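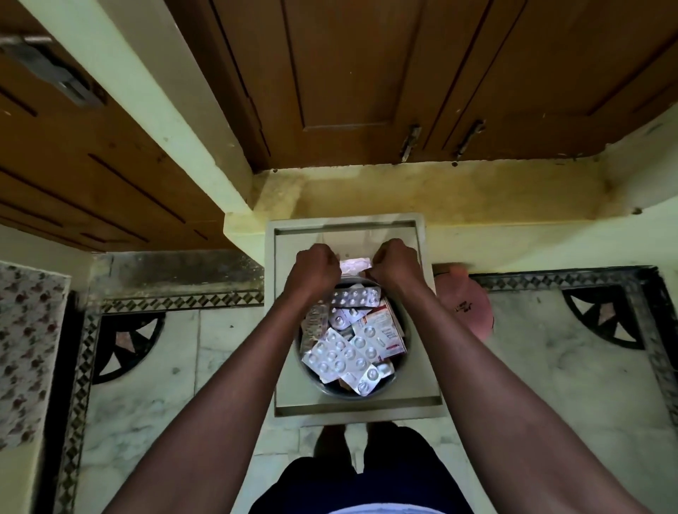
Holovko Storage Tin, Medium

I've been selling these out of my little shop since November and I'm still not tired of talking about them, so bear with me!

The Holovko is a plain round tin with a lid that fits the way a lid should. You press it down, it stays down, and you can still get it off without a butter knife. I tested a whole pile of tins before I picked this one (my kitchen looked like a drum kit for a month) and most of them either rattled or stuck. The Fuditz one was prettier, I'll admit that, but the lid popped off every time I carried it by the sides.

What do people keep in them? Sewing stuff, mostly. Tea bags, dog treats, birthday candles, all those cords. Naheed Rizvi wrote to tell me she has three stacked in her hall closet and wants a fourth for stamps. If you're putting medicine in one, please keep it up high with the lid on, and remember this is NOT a child-resistant container. Any kid who can open a cookie tin can open this.

The details: it holds about 17 cups, weighs 400 grams empty, and comes in cream, navy or dark green. The paint is on the outside only. Wash it by hand and dry it right away, especially along the seam, or you'll get rust there. Please don't put it in the dishwasher. I did, and now I have a rusty one for clothespins.

They stack fine with the lids on, but only with the same size. The small Skelero tins I also carry will sit on top, they just slide around a bit.

Item number 849. I have 114 left, mostly navy, and green is going fastest. Orders placed before noon usually go out the same afternoon. If yours shows up dented, send a note to Ryan Parsons, who handles returns, and he'll get you a new one.

Lids sold separately too, same three colors.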